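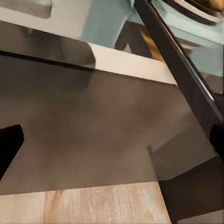 Since Thursday I have been comparing two grippers in simulation, both on the same arm model. The first is the Enine, with narrow fingers. The second is the Drundonik, which is wider and costs more. My colleague Afroza Wickramasinghe wanted the Drundonik from the beginning, and I was not so sure.

My main question was the wrist camera. When the fingers are open, how much of the object can I still see between them? On large flat things the view fills up very quickly, and depth becomes hard to judge by eye.

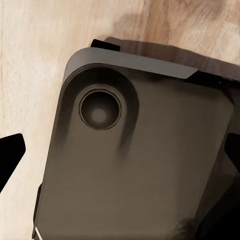 Close approach over the wooden surface, one black finger on each side.

I ran 68 grasps with each model. The Enine missed 6 of them, mostly when the object was turned a little to the camera. The Drundonik missed more, which surprised me. I think my opening width was set wrongly, so I will repeat that part before I write to Afroza.

One small note for people who use the Kumarasinghe controller: the speed limit goes back to default after each reset. I lost an evening to this.

Mayu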